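A Saturday at the Mistcombe Sailing School Open Day

I'd been promising myself a proper look at the Mistcombe sailing school for ages, and when the open day came up I finally ran out of excuses. I packed a sandwich, a rain jacket and the wrong shoes (more on those in a minute) and drove down to the harbor.

First impressions: it's smaller than the website makes it look, and a lot friendlier. You come in past the boat shed, sign a sheet, get handed a life jacket and you're off. I was put in a group with a couple thinking about buying their first boat, a dad with two teenage girls, and a retired bus driver who had already done more sailing than the rest of us put together and was very nice about it.

Our instructor for the morning was Rozália Sárközi. She started us on the dock with ropes – sorry, lines! – and had us all tying bowlines until our fingers hurt. I have been shown a bowline by at least four different people over the years and hers is the first one that stuck. She has you close your eyes for the last few tries, which felt silly right up to the moment mine held.

Then out on the water. The school's training boat is called Skellorent and she's no beauty, but she's roomy and she forgives you. We motored past the breakwater, got the main up after a bit of a muddle with the halyard, and turned the engine off. I love that moment. Everybody goes quiet for a second and you hear the water along the hull. We each had 20 minutes at the helm. I oversteered for most of mine, zigzagging toward the channel marker like I was dodging potholes, and Rozália just kept saying "smaller, smaller" until I got it.

Now, the shoes. Wear something with a light, grippy sole. I had on my hiking boots and I slid all over the side deck and left a black scuff that I had to scrub off later. The school lends out jackets and pants but not footwear, so check before you leave home.

Lunch was chili in the clubhouse, cooked by the members, with cornbread. Go early. The line was out the door by the time we'd tied up, and the lemon bars were gone.

After lunch Sang-wook Song gave the talk on courses. The beginner weekend is $300, with a $100 deposit to hold your place, and you live aboard for the one night. After that there's a five-day course where you take turns at everything, including the cooking. He was very open about seasickness (he gets it himself, the first day of every long trip) and about how much of learning to crew is being wet and tired and still coiling the line the right way. They also run a shore-based navigation class starting in December, and I'm more tempted by that than I expected to be. I've always liked charts.
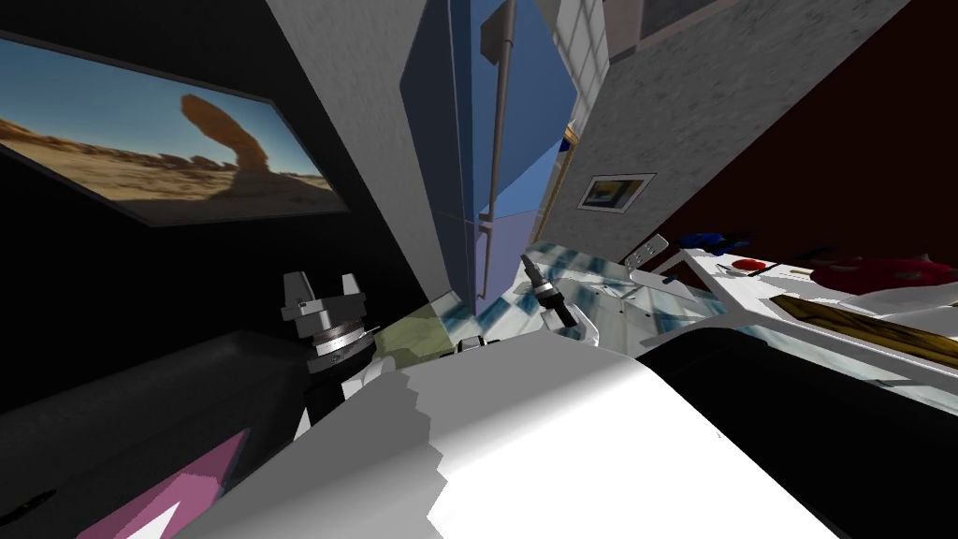

Sang-wook spent the last part of his talk on passage making, the long stretches when you're out of sight of land and steering by the compass. What surprised me was how much he talked about boredom. You pick something to aim at, a cloud or a star, and you hold it as long as you can, then you pick another. I got what he meant, having grown up on long car trips out west with my sister. Think of a big screen filled with desert, rusty sand under a pale blue sky, with a low row of rocks way off on the horizon and one tall orange arch off to the right. You'd lock onto an arch like that and watch it for an hour. At sea you don't get the arch, so you learn to love the compass.

I wandered around the docks for a while afterward. There was an older sloop named Sayegh with her hatches open and her owner sanding a tiller in the cockpit, and he let me come aboard and poke around below. Tiny galley, huge chart table. He'd had her rigging redone at Trulteck, the yard on the other side of the harbor, and he was happy to tell me all about it, turnbuckle by turnbuckle. I didn't follow half of it but I liked listening.

Parking is free behind the boat shed, though the gravel lot fills up fast and the overflow is a long walk. Bring a hat that ties on. I've put my deposit down for the beginner weekend, and I'm buying deck shoes before then.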